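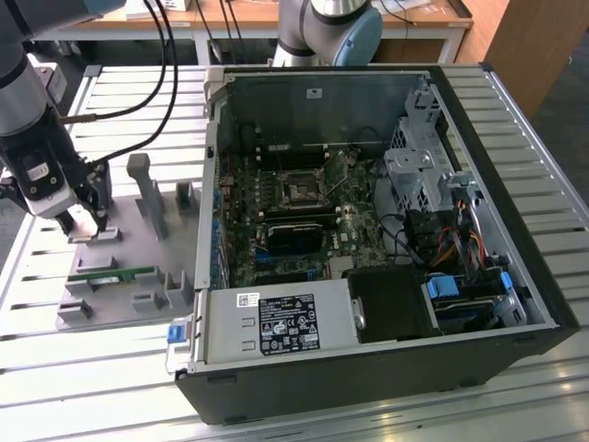 ## 招聘：设备采购与预算规划专员（机器人拆装方向）

我们是 Plurkasstead 工作室，做的事情是让机械臂学会拆装台式电脑：插内存、装显卡、拔电源线、换硬盘。眼下手上有一张很长的设备清单，一笔刚批下来的预算，和一群更愿意调夹爪、不太愿意比报价的工程师。所以我们想找一位真心喜欢"把钱花对地方"的同事，一起把下一阶段的工位建起来！

全职，一个名额，工作地点在 Ginberg 园区二号楼，每周可以有一天在家办公。

### 要做的事

下一阶段计划新建 4 个拆装工位。每个工位要配机械臂、夹爪、固定相机、工作台面、治具板，还有一台负责控制和存数据的主机。总清单目前列了 106 项，大到机械臂，小到走线用的扎带。有些条目写得很细，有些只有一句"跟上次一样的那种"，得有人去问清楚"上次"到底是哪一次。

你进来以后主要负责：

- 把清单理成一份能拿去询价的文件，型号、数量、交期、备选方案都要写明白
- 联系供应商，比价、谈交期、跟到货，验收时和工程师一起开箱
- 做分阶段预算，每月更新一次，超支或结余都提前讲
- 规划旧电脑的采购：主板、内存、显卡、电源、硬盘架这些样机消耗得很快，而且机箱结构越杂越好
- 管理备件，包括夹爪指尖、线缆、治具
- 参加每两周一次的工位评审，听工程师吵架，然后把吵出来的结论变成订单

旧电脑这一块想多说两句，因为它跟普通的办公采购很不一样。我们不追求新，也不追求配置高。内存插槽的朝向、显卡卡扣的样式、硬盘托架是抽拉的还是拧螺丝的，这些才决定一台机器值不值得买。一批全是同款的机箱，再便宜我们也不会多要；一批型号五花八门的回收机，哪怕外壳刮花了，大家也会很高兴。首批计划收 80 台，来源可以是回收商、学校淘汰设备或者企业换机，渠道由你来定。

治具也是一个要花心思的地方。现在的治具大多是自己画图、自己打样，改起来方便，可是工位一多，一致性就成了问题。哪些继续自己做，哪些送出去加工，哪些干脆买标准件，希望你能和机械组一起算出一笔清楚的账。

### 希望你

- 有两年以上设备采购、实验室管理或产线筹建的经验，行业不限
- 看得懂规格书，看不懂的时候愿意追着人问
- 会用表格做预算，知道运费、税、安装调试和培训都要算进去
- 对供应商客气，对交期认真
- 能读英文的报价单和合同

如果你自己装过电脑，或者在二手市场淘过配件，请一定写在简历里，我们会很想听。做过安全围栏、急停、供电这类配套的规划也是加分项。不需要会编程，也不需要机器人专业的学历。

### 我们提供

薪资按经验面谈，一年 12 薪，另有年终奖金。五险一金、带薪年假、年度体检都有。入职第一个月会安排你在工位边上待几天，亲手拆一台机器，也看着机械臂拆一台。这段时间不用急着下单，先弄明白每样东西是给谁用的、坏了会耽误什么。

团队不大，采购决定走得也快。一般金额的订单，你和工位负责人商量好就能下；机械臂这类大件，需要三家报价和一次书面评审。评审材料由你来写，写得短一点没关系，数字对得上就好。

办公室隔壁就是工位，白天会有机械臂运动和夹爪开合的声音，需要安静算账的时候可以去走廊那头的小会议室。

### 怎么申请

请准备：

1. 简历，两页以内
2. 一小段文字，讲讲你经手过的一次采购或筹建，最好包括当时哪里估错了、后来怎么补的
3. 回答一个问题：假如机械臂的交期比原计划晚了两个月，剩下的清单你会先买什么，后买什么？

第三题没有标准答案，半页纸足够。想看的是你怎么排顺序，所以不必去查具体价格，按常识估一下就行。

材料投递到招聘页面的"Eklund 项目"栏目，也可以打印出来交到二号楼前台，信封上注明"设备采购"。收到后我们都会回复。合适的话先通一次电话，再约到现场聊一个下午，顺便看看工位。面试当天会给你一份删减过的清单，一起过一遍，有疑问随时打断我们。

暂时不方便全职的朋友也可以联系。我们在 Vurnley 仓库那边有一份兼职，每周两天，负责收货、登记旧电脑和盘点备件，时间比较灵活，投递时注明"兼职"即可。

发布日期：2023年5月27日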